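Ticket: label printer skips every few labels after Finolum update
Opened by: Jihad Boutros
Status: resolved, leaving open until the end of February just in case

Hi all! Starting a fresh ticket, the old one got tangled up with the scanner problem. We run Finolum on the front desk computer at Purkden (small craft supply shop, lots of mail orders) and ever since the update the label printer has been spitting out blanks. I get four or five good ones, then a blank, then one that starts halfway down so the zip code lands on the next label. Very annoying when you have 36 parcels waiting and the pickup is at 4:15.

What I tried first, in order: turned it off and on (of course), swapped the USB cable, put in a new roll, ran the calibration from the button on the printer itself. Calibration looked fine, it fed a few labels and stopped right on the gap. Then I printed a batch of 20 and got three bad ones. So, no.
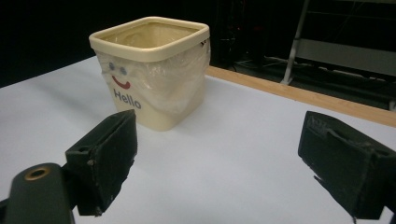 Next I went after the driver. Removed it, restarted, let Finolum install its own version, and that made things worse! Every second label came out blank. I put the old driver back and we were at least where we started. Qusai Atallah wrote back around lunch and asked me what label size was set in three different places: the driver, the Finolum template and the store profile. I only knew about two of those, so thank you, Qusai.

The store profile had gone back to the default size after the update. The default is 5 mm longer than the labels we buy. The template was right and the driver was right, but the profile wins when you print from the order screen (printing a test page skips it, so my test pages always looked perfect and I was going in circles).

Changed the profile, saved it, closed Finolum all the way including the little icon by the clock, opened it again. Printed more than 200 labels since then and not a single blank.

Two leftovers. The profile page doesn't warn you if it disagrees with the template, could that be a feature request? And Tatum at our other counter is still on the old version, so please tell me before you push the update there and I'll write down her settings first.

Qusai, I'm at the desk until 5 if you want to connect and have a look at the logs.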